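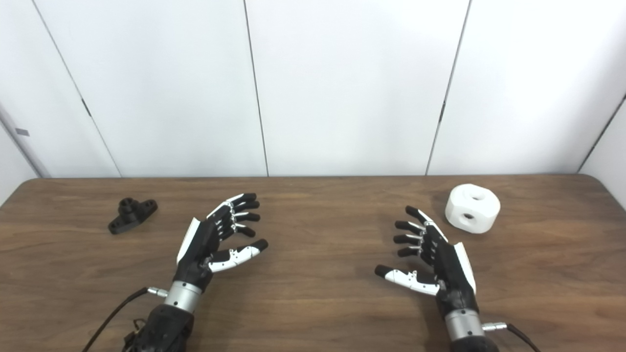 Am großen Tisch bei Lato

Über uns

Schön, dass du hergefunden hast! Lato ist eine kleine Sprachschule für Koreanisch und Norwegisch, und ja, die Kombination müssen wir ständig erklären. Angefangen haben Sun-ja Jin und ich mit einem Tandem: Sie wollte Deutsch üben, ich wollte endlich verstehen, was meine Schwiegermutter am Telefon sagt. Irgendwann saßen Freunde dabei, dann Freunde von Freunden, und dann brauchten wir einen Raum und einen Namen. Norwegisch kam mit Ulla Halvorsen dazu, die eigentlich nur einen Koreanischkurs buchen wollte und am selben Abend noch einen Lehrplan auf einen Briefumschlag geschrieben hat. 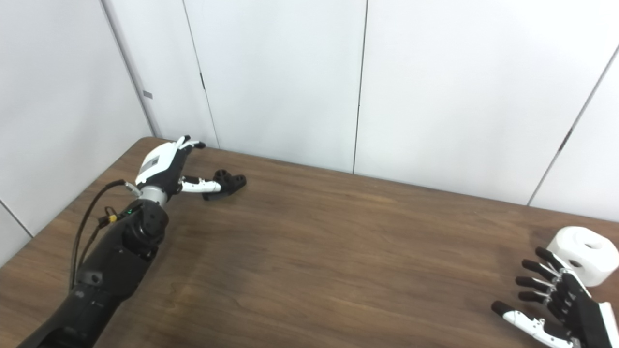 Philomena Ametepe
Gründerin und Schulleitung

Ich selbst unterrichte die Anfänger in Koreanisch, also alle, die bei Hangul noch bei null stehen. Das ist mir die liebste Stufe. In der dritten Stunde liest man plötzlich Speisekarten laut vor (sehr langsam, aber immerhin) und ist mächtig stolz auf sich. Ab der Mittelstufe übernimmt Gun-woo Ko, der strenger ist als ich und dafür die besseren Lieder mitbringt. Ye-ji Joo macht Konversation und die Prüfungsvorbereitung, auf Wunsch auch einzeln.

Unsere Gruppen bleiben klein, weil Sprechen sonst zu kurz kommt. Ein Lehrbuch benutzen wir schon, aber nicht von vorne bis hinten – die Kapitel über Büroartikel lassen wir zum Beispiel weg, dafür gibt es mehr über Familie, Essen und das ewige Thema Höflichkeitsformen. Hausaufgaben gibt es auch. Wer sie nicht schafft, kommt bitte trotzdem!

In der Leihbibliothek stehen inzwischen 618 Bücher, vom Bilderbuch bis zum Krimi, sortiert nach Ullas System, das außer ihr noch keiner ganz durchschaut hat. Ausleihen dürfen alle, die bei uns einen Kurs besuchen, auch zwischen den Semestern. Unsere Vokabelkartei heißt Hamimus und umfasst 3025 Karten. Die haben Sun-ja und ich über die Jahre selbst geschrieben, teils mit Zeichnungen, für die ich mich hier nicht rechtfertigen möchte.

Im Dezember kochen wir alle zusammen, Kimchi auf der einen Seite und Lefse auf der anderen, und die Anfänger müssen die Rezepte vorlesen. Familie und Nachbarn sind dabei herzlich willkommen.

Wenn du unsicher bist, welche Stufe passt, schreib uns einfach ein paar Zeilen oder komm zu einer Probestunde vorbei. Die Abendkurse beginnen um 18:30 Uhr, Tee steht ab sechs bereit.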